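Okay, a little thread about moving my grandmother's recipes out of the shoebox and into something my cousins can read - I've been promising this since July, sorry, everybody!

Hamdia Shiferaw (best neighbor in Nenville) typed up the first batch for me, bless her, and she even kept Grandma's grumbling in the margins.
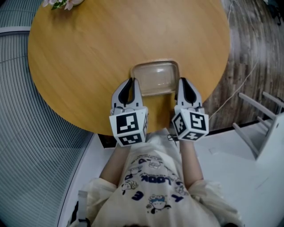
Clear container, round table, Monday morning.

Next up is the lentil stew - she wrote "cook until your uncle complains," so I'm guessing 40 minutes? If anyone in Jurwood remembers, please tell me!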